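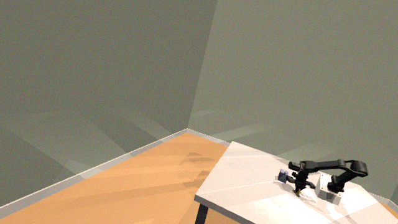 Grolik is the little planning and control package I've been writing since February, and these are the questions that land in my inbox most often. It takes a goal, works out a path for the arm and sends the joint commands, either to the simulator or to a real controller. The default task is the one most people start with: black arm on a white table, a bluish-purple cube and a small yellow-orange piece to deal with. If you can get that going you can get most things going.

Do I need a real arm?
No! I did the first 643 runs without touching one. The simulator (it's called Musari, and it installs alongside) talks to the planner in the same way the hardware does, so your scripts shouldn't need changing when you move over.

Why is my render so grainy?
You've got the sample count turned down, which is how it ships. Have a look at the plain walls, you'll spot it there first. Put it up to 2,000 if you want something pretty for a talk, but go and make a cup of tea while it works.

Can I change the lighting?
Yes, and please do if you're training a detector. Each reset can pick a new light position, so the shadows on the tabletop move about. Oğuzhan Tekin wrote that bit and it's much nicer than my first go.

The planner says "no path found" but I can see a perfectly good one. What's up?
Nine times out of ten it's the padding around the table. The planner treats the tabletop as slightly thicker than it's drawn, so a low grasp counts as a crash. Bring table_padding down a little and try again. If that doesn't help, raise the time limit — you can go up to 30 seconds before it gives up for good.

Does it work with Ryu controllers?
It does from version 11. Fergus Lindsay at Diltorent looks after that driver, so bug reports are best sent to him (he's friendly, but do attach the log).

Where do I change the colour of the cube?
In the task file, under objects. Remember to update the colour range in the detector too, or it'll happily ignore your new cube. I still forget this.

Last updated 2018-12-05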